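Print this message | E-mail this message
Filed under: Walks & Routes, Wording

[talten-walks] Re: Re: Directions in the new booklet
From: Danuta Grabowska
Apr 28, 2026

Siebe De Graaf wrote:

> I have now walked four of the draft routes with only the text in my hand, as
> asked, and I would like it noted that I came home from all of them. Route 6
> took me through a farmyard twice. The second time the farmer waved.
>
> My main point is that we should agree how directions are written before
> anyone writes more of them. Some of us say "bear left", some say "keep
> left", and Radosław says "left-ish". I don't know what the difference is
> between bearing and keeping, and at the fork above Fludulitz it mattered
> quite a lot.
>
> I also think we should drop all compass points. Most people who buy the
> booklet will have no compass, and on the day I went out there was no sun
> either.
>
> Could somebody who has done this before write down some rules? Short ones.
>
> Siebe

Dear all,

I have done this before, in the sense that the last booklet had my name on the inside cover and so the complaints came to my house. There were 13 letters, of which one was kind and one was about a different booklet.

Siebe is right about the farmyard. I've read Route 6 again and the sentence "go back through the gate if you have missed the path" can only be followed by someone who knows they have missed the path, and that person will already be cross. Irena is rewriting it. She has asked for no suggestions, so please don't all send her one.

As for rules, I've put some down below. They are longer than Siebe wanted. I tried short ones and they read like the back of a shampoo bottle.

Left, right and the rest

"Turn" means you leave the road or path you are on. "Keep" means you stay on it and it forks. "Bear" is what people write when they can't remember whether it was a turn or a fork, and I'd like it gone. "Left-ish" I am rather fond of, but Radosław will have to save it for his letters.

If the path does nothing for a long while, say so. "Carry on for a good mile, ignoring everything" is a perfectly decent direction. Walkers get nervous when the text goes quiet, and they start taking turnings to comfort themselves.

I don't agree with Siebe about compass points, or not wholly. On the open hill there is nothing to turn left at. North stays in for Routes 8 and 9 and comes out everywhere else, where it was mostly there to make us sound like explorers.

Things that will still be there

Please look hard at what you are asking people to steer by. In the old booklet Route 2 turned at a red van. It turned at a red van for eleven years, and the owner, to his great credit, didn't sell it until the reprint was at the binders. The same booklet had "a friendly dog" on Route 5, and I needn't go on.

Pubs change their names. Trees blow over, although a whole wood generally stays put. Benches are moved by the council in the night for reasons of its own. Churches are good. Bridges are very good. Szulc the baker has been on the same corner since before any of us was born, so he may be used freely, and he says he doesn't mind being a landmark as long as people come in.

In a town I would go by the ground as much as by the buildings. A walker with a booklet is looking down anyway, and a change underfoot is easy to put into words: where the kerb ends, where the tarmac turns to stone, where the white stripes are. You can write "cross at the stripes" and nearly everybody will.
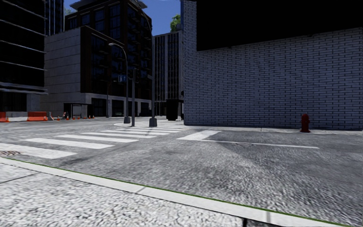
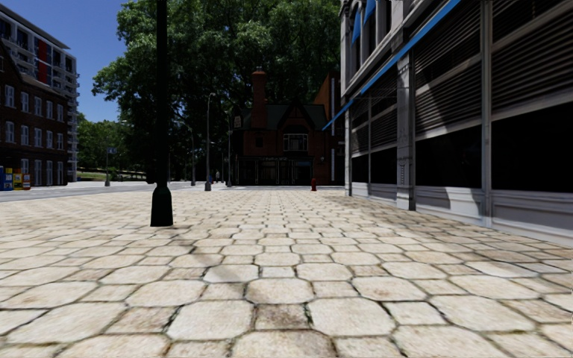

Two rendered views: a striped crossing at a street corner, and octagons with little squares set between them, with a lamp post.

How far, how long

We have had this argument every time and we'll have it again at the October meeting, with cake. My position hasn't changed. Give the distance for the whole walk at the top, in miles and kilometres, and then leave distances alone unless they are short. Anyone can picture fifty steps. Hardly anyone can picture 317 metres, and yet there it is in Route 4, as if the stile had been surveyed by the army. Radosław tells me it is correct. I'm sure it is. Please make it "a few minutes".

The same goes for heights. "Climbs steeply" is plenty. If you add "but it's worth it", you must have been up there in rain as well as in sunshine, and I shall ask.

Times are harder. Rahel walks at the speed of a bus and I stop to read gravestones, so between us we've produced figures for Route 7 that differ by two hours. I propose we print hers, add half again, and say nothing about lunch.

Stiles, mud and cows

Mention stiles every time. A reader with a bad hip needs to know before setting off, and "mostly flat" doesn't cover it. Mud gets mentioned once per walk, at the start, in a plain voice. We had one contributor last time who mentioned it at every gate until the whole thing read like a letter from the front.

Cows may be mentioned. Their mood may not.

Printing

Tremico have quoted us for 500 copies and for 1000, and the difference in price is small enough that we'll be tempted. I would remind everybody of what is under my stairs. If you want 1000, please say at the same time how many you'll be keeping under yours.

They need the text as one file, with no coloured lettering. Siebe, I know the green was meant to show which parts you doubted, but there was such a lot of green.

Would whoever has the only good pencil map of the Fludulitz paths please own up. It was lent out before Christmas inside a seed catalogue. I don't need the catalogue back.

Rahel has offered to walk Routes 1 to 3 next with somebody who has never been to Talten. Her sister-in-law is willing, provided there's a lavatory at the halfway point, and on Route 3 there isn't one, so we are a stranger short for that. Names to Rahel, not to the list.

Danuta

Print this message | E-mail this message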